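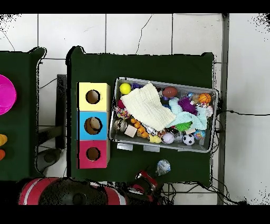 Three boxes and a bin of toys on a green table.

Home News Campus Life Alumni Giving Back Issues

A Day at Prurudden College
Visit report, April 2018

I had been meaning to get out to Prurudden for the better part of two years, and when the invitation to their spring open day landed in my mailbox I said yes before I had even looked at the map. It is a longer drive than you would think. The last stretch follows the river, and there was still a little snow in the shade under the pines, but the sun was out and by the time I found the visitors' lot I had my coat over my arm and was in a very good mood.

Those of us who went to Paquette, just down the valley, grew up thinking of Prurudden as the small place with the good choir. It is still small, with 1,512 students at last fall's count, and the choir is still good (they sang on the library steps at noon, and I missed the start of the dean's welcome because I didn't want to leave). But a great deal has changed since the trustees voted in December to bring in Mervin Zacharias as president, and I wanted to see him in the job for myself.

He gave his talk in the old dining hall, which has been painted a soft yellow and looks the better for it. He is a tall, unhurried man who spent most of his career teaching geology, and he talks about a college budget the way I imagine he used to talk about riverbeds, layer by layer, with a good deal of pointing. He took questions for 40 minutes. A father near me asked about tuition, and the president told him plainly that it would go up again next year and by how much, and then stayed behind afterward to go over the aid forms with him. I liked that very much.
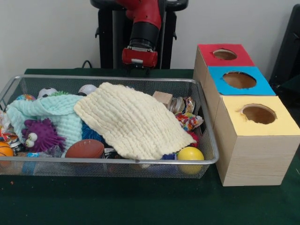
Vol. 6, No. 2

After lunch (chicken pie, and a very nice one) we were split into groups and walked around campus by students. Ours was a junior from Starudgate who is studying history and who walked backward the entire way up the hill without once looking over her shoulder. She showed us the new reading room, where the long tables came out of the old chemistry building, and the advising center, which used to be scattered over six offices and is now all on one floor. She told us that in her first year she once crossed campus four times in a morning to get one signature. You could tell she had told the story before, but she told it well!

The big news on the academic side is the Flandano Scholars program, which starts this fall and will pay for a summer of work with a professor at the end of the sophomore year. I had a long chat about it with a woman from the provost's office, who was kind enough to let me miss the tour of the gym. They are hoping to open it to transfer students as well, though that part has yet to go to the faculty for a vote, and she didn't want to promise anything. I asked whether the music department would take part, and she said they had been the very first to 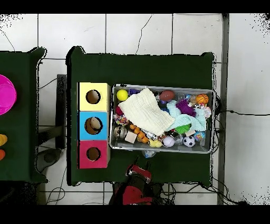

sign up, with a plan for one student to spend the summer cataloging the choir's old sheet music, some of it still in the trunks it arrived in. I told her I would gladly come and help carry the trunks, and I think she may take me up on it.

There was coffee in the president's garden at the end of the afternoon, with the daffodils just coming out along the wall. I met two couples whose daughters had already sent in their deposits, and one very quiet boy who was still choosing between Prurudden and Paquette. I did my best to be fair — I told him to sit in on a class at both, eat a meal at both, and see where he felt like staying for dessert.

I drove home the long way with the windows down. The next open day is in the fall, and the admissions office asks that you write ahead if you would like lunch.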